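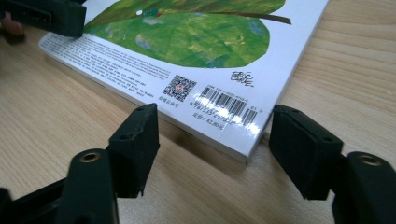

**Can the chair stop the clock when a council member interrupts the speaker?**

The chair's handset has a Hold button that freezes the time for as long as the interruption lasts, and the speaker's display shows the word HOLD so the whole room knows whose minute is being used.

# Harkmont Public Comment Timer

The Harkmont is a countdown clock for council chambers, school boards, zoning hearings and any other place where residents are given a fixed amount of time to explain what's wrong with the new parking plan. It has a display for the speaker, a matching display for the dais and a wired handset for whoever is running the meeting. It does very little else. We've been asked to add a weather forecast and have declined.

**Price: $832, complete, shipping included in the lower 48 states.**

## What it does

The chair or clerk sets the time allowed, presses Start, and the numbers go down. The light beside them is green while there is plenty of time, yellow for the last stretch and red at zero. You choose when yellow begins. Most clerks pick 30 seconds, which gives a practiced speaker time to wrap up and an unpracticed one time to say "I'll be brief."

At zero you get a chime. It has a low setting, a high setting and off. The high setting was developed with the help of Ermanno Fiore, a retired township moderator who felt our first chime "sounded like an elevator apologizing." After zero the display counts up in red, so the minutes can show how far over everyone went, elected officials included.

## The handset

The buttons are Start, Hold, Add and Reset. They are large, they're spaced well apart, and they click. An early version had a smooth glass panel that looked terrific in the brochure and reset the clock every time somebody put down an agenda packet.

Add gives the speaker one more minute per press. Some boards never use it. If yours is one of them, a switch on the underside turns it off, and the chair can truthfully tell people that the machine won't allow it.

The cord is long enough to reach from one end of a normal dais to the other. We used a cord on purpose. The wireless prototype worked beautifully until it met the hearing-assist system in an April budget session, and those who were there still bring it up.

## Yielding time

If your rules let one resident give time to another, hold down Add and turn the dial to carry over the minutes. The display shows the new total before you press Start, so the argument about the total can happen first. If your rules don't mention yielding at all, please settle that before you call us. Manuela Colombo answers our support line and is very patient, but she can't interpret your bylaws.

## In the box

- Speaker display, with lectern clamp and table stand
- Dais display, with table stand
- Handset with attached cord
- Power supply and connecting cable
- Printed quick guide, plus a laminated card for the substitute clerk

The Diller wall bracket is sold separately. You need it only if you want the speaker display up high where the back row can see it. The back row will tell you if it wants this.

## Power and memory

The timer plugs into a standard wall outlet. A backup battery keeps it going for 60 minutes in an outage, longer than most chairs will keep a meeting going in the dark. Your settings are saved when it's switched off. It doesn't connect to the internet and has no app, no account and no password to hand over after the election.

## From the people who use it

> "We used to have a kitchen timer shaped like a tomato. It was hard to look stern over a tomato."
> Gerardo Gentile, village clerk

> "The dais display was the part I wanted. The council talks longer than the public does, and now they can see it."
> Triin Ķēniņš, meeting clerk

## Warranty and returns

Parts and labor are covered for two years. Coffee in the handset is covered once. You may return the timer in its first month for a full refund, and we'll ask why, mainly out of curiosity.

## Ordering

We take purchase orders, checks and cards. If your purchasing policy calls for competing quotes, Rigoberto Solís will send ours on letterhead the same business day. He can't supply the other ones, though he's asked fairly often.

Prices last changed July 2021. Units ship from our shop once the order is approved, and we understand that approval may have to wait for the next regular meeting.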